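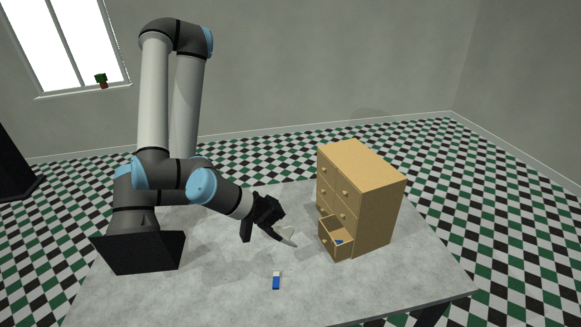

Redirect chains build up on any site that has changed its URLs more than once. An old address points to a newer one, which points to a newer one again, and every extra step slows the visitor down and gives a crawler one more thing to follow. Think of the small wooden cabinet on the right side of the table. If you open a drawer and find a note sending you to another drawer, you can live with it. Three notes in a row and you start to lose patience. The steps below flatten those chains so each old URL goes straight to its final page.

Step 1. Get a full list of old URLs

Export the redirect rules from your server or plugin. Then add any old addresses that still get links from other sites. On the Werkska site I ended up with 2602 URLs, and 703 of them were in a chain. Put everything in one spreadsheet column and remove the duplicates.
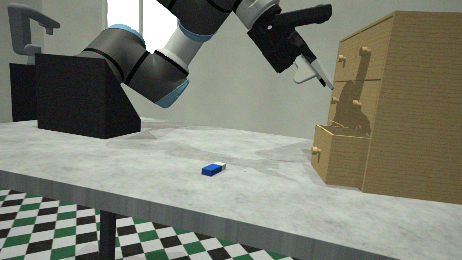
Step 2. Follow each URL to the end

Run the list through a crawler in list mode with "always follow redirects" switched on. You want the start URL, every hop, the status code of each hop and the final URL. Sort by number of hops. The longest chain I found had 5, left over from the time the shop was called Atimness.

From a terminal you can check a single URL like this:

curl -sIL http://www.example.com/old-page | grep -i -E "^(HTTP|location)"

Step 3. Rewrite the rules

For each start URL, write one 301 to the final URL. Delete the old rule as you go. If the final URL returns a 404, pick the closest matching page, and don't send it to the home page.

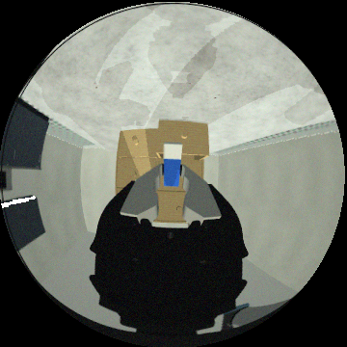

Watch for loops while you do this. Mine came from a trailing slash rule fighting with a rule for the /park/ folder. Put the general rules (https, www, slash) last and test again.

Step 4. Fix your internal links

Search the database for the old addresses and replace them. Back it up first. I also had 13 in the XML sitemap that I had missed.

Crawl the list again when you're done. Every line should show a single 301 and then a 200.

Posted by Yurani Giraldo, April 10, 2019

Home Tutorials Tools Archive Contact

© 2019 Yurani Giraldo, Caltuvville. Back to top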